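## 4. Garment Handling in Furnished Homes
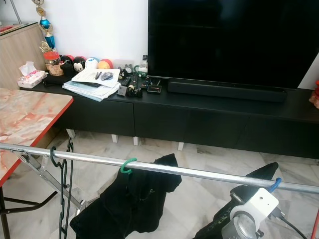
**Figure 3.** Head-camera view at the start of a trial in a home living room. The rail and hanging garments are in the foreground, with the household's own furniture left in place behind them.

### 4.1 Task and setting

The Studano method was developed to let a mobile robot remove a garment from a rail by its hanger and place it on a nearby surface. Earlier work on this task has mostly used a bare rack in front of a plain wall. We wanted to measure how much of the reported success depends on that arrangement, and so all trials in this section were run in lived-in rooms. Residents were asked to leave their belongings as they were. In the home shown in Figure 3, two black garments hang from a silver metal rail, one on a green hanger and one on a blue hanger, and a black television and a long black cabinet stand behind them. A dark garment in front of dark furniture gives a weak outline in the color image, and the depth reading on black cloth is often incomplete. The hangers are much easier to separate from the background. This is the main reason the method plans its grasp from the hanger and treats the cloth below it only as a region to avoid.

### 4.2 Hanger detection

The detector was trained on 2,000 labeled images collected with the same head camera in homes that were not used for testing. Each label marks the neck of the hanger, the two shoulder ends, and the point where the hook meets the rail. Where a shoulder end is covered by cloth, the annotator placed it at the most likely position and marked it as hidden. Hidden points were given half weight in training.

Objects on the rail that are not hangers were labeled as a separate class. The plastic hook with a dangling chain strap in Figure 3 belongs to this class. Without it, an early version of the detector tended to treat any curved shape above the rail as a hanger hook, and the planner then produced a grasp for an item that carried no garment.

### 4.3 Grasp planning

Once a hanger is found, the planner fits a line to the rail and estimates the angle of the hanger about that line. It then proposes a set of approach directions and removes those that would bring the gripper into contact with a neighboring garment. The remaining directions are ranked by the distance kept from the cloth and by the amount of wrist rotation needed. If no direction remains, the robot moves its base a short distance along the rail and repeats the search. A trial is stopped after three such moves.

The lift is carried out in two stages. The gripper first raises the hanger until the force at the wrist shows that the rail no longer bears its weight. It then moves away from the rail at a constant height. Garments that reach the floor need a slower second stage, as the hem can drag and turn the hanger in the fingers.

### 4.4 Test procedure

We ran 207 trials in 14 homes. In each trial the operator named one garment, and the robot had a single attempt to lift it clear of the rail and lay it on the target surface. A trial was counted as a success only if the garment stayed on its hanger throughout and no other item was moved off the rail. Karim Nassar and Slavica Zupan scored the recordings separately, and cases on which they differed were reviewed a second time.

For comparison we used Sleiman, a cloth-first planner that selects a grasp on the shoulder of the garment. Both methods were run on the same robot with the same camera settings. The order of the two methods was changed from home to home.

### 4.5 Results

Of the 207 trials, 118 were run with the Studano method and the rest with Sleiman. The hanger-based method had the higher success rate overall, and the gap was widest for dark garments hung in front of dark furniture. For light garments against a light wall, the two methods performed at a similar level, in agreement with the laboratory results in Section 3.

Most failures of the Studano method came from closely spaced hangers, where the neck of one hanger was matched to the shoulder ends of another. A smaller group came from the second lifting stage with long garments. Failures of Sleiman were mainly due to missing depth values on the cloth. Changes in room lighting between morning and evening sessions had little effect on either method, and those sessions are therefore pooled in the analysis that follows.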